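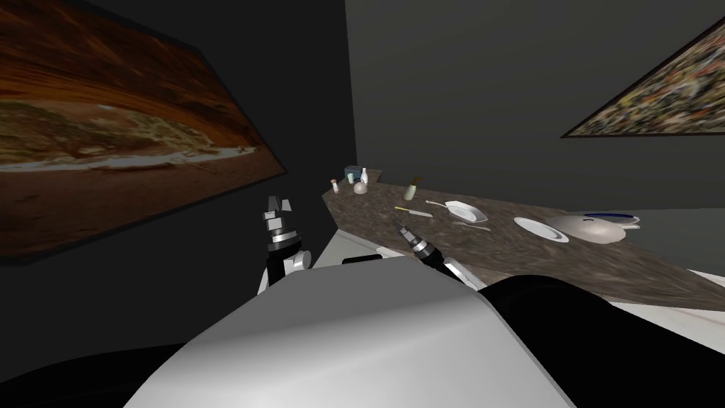

Captura del simulador: cocina, encimera de granito, los dos brazos extendidos

Imprimir | Enviar por e-mail

brikeo_sur
Buenas. Montando la celda de cocina en Tistus, robot de dos brazos. La pinza derecha me queda justo encima del borde de la encimera y al bajar hacia el cuchillo del mango amarillo me salta colisión con el canto. 15 intentos, 7 abortados. La izquierda ni la he tocado, está en reposo apuntando arriba. Alguna idea?? Voy con prisa

Kallio97
Sube el punto de aproximación y listo. Lo tienes bajísimo.

Bronisława Żak
No tan rápido. Subirlo tapa el problema. Mira primero la malla de colisión del granito, en Engate las encimeras me venían infladas de fábrica. Cuál margen tienes?

brikeo_sur
15 mm. Lo heredé de la plantilla, no lo puse yo

Bronisława Żak
Pues ahí lo tienes. Bájalo a 7 y repite. Y recalibra la muñeca despues, no antes.

Kallio97
Con 7 te comes el canto en cuanto pases a la máquina real. Yo no bajo de 15 nunca. Aproximación más alta, entrar en vertical, fin.

Bronisława Żak
En vertical un cuchillo plano sobre granito? suerte con eso. Además está en diagonal, tienes que girar la muñeca sí o sí

tornillo_flojo
Yo quitaría trastos para probar. Fuera el cuenco gris, los platos y la fuente, deja solo cuchillo y tenedor. Si sigue abortando es la malla

brikeo_sur
Probado con margen 7: 97 de 100 sin abortar. Con 15 y la aproximación alta, 95. O sea que casi igual, no se que pensar

Kallio97
Lo que yo decía. Quédate con el margen grande

Bronisława Żak
O arregla la malla y deja de elegir entre dos parches. Pásame el fichero de la encimera y lo miro esta noche

brikeo_sur
Va por privado. Lo del tenedor lo abro en otro hilo, que ese es otro lío

Imprimir | Enviar por e-mail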